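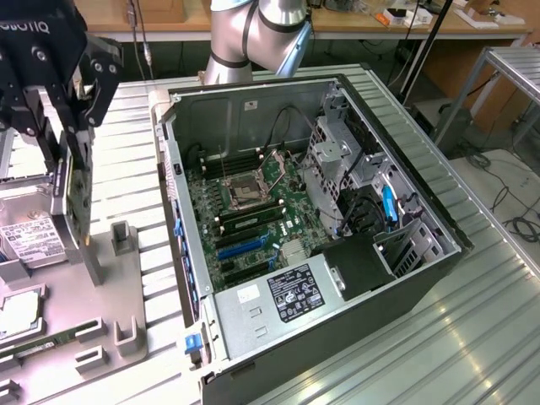 PRODUCT NEWS | TEST AND EVALUATION

Landetti Completes Gripper Comparison on Desktop Computer Disassembly

NINDULDEN, March 26, 2024 - Landetti has completed a comparison of two-finger grippers for taking apart used desktop computers. Each gripper was tested on the same arm and controller, with the tower lying on its side and the side panel off.

The test set covered hard disk drives, memory modules and processors. Drives were held by their edges. Processors and memory were assigned to a molded parts tray beside the case.

The company logged 711 picks, of which 409 were hard disk drives. Finger opening, grip force and approach angle were recorded for every pick. Fingertips were inspected after every 100 picks and replaced after 9 recorded slips.

A second round, using a wrist camera from Brendon, is planned for July. Full results and the test procedure are available on request from the Landetti applications group.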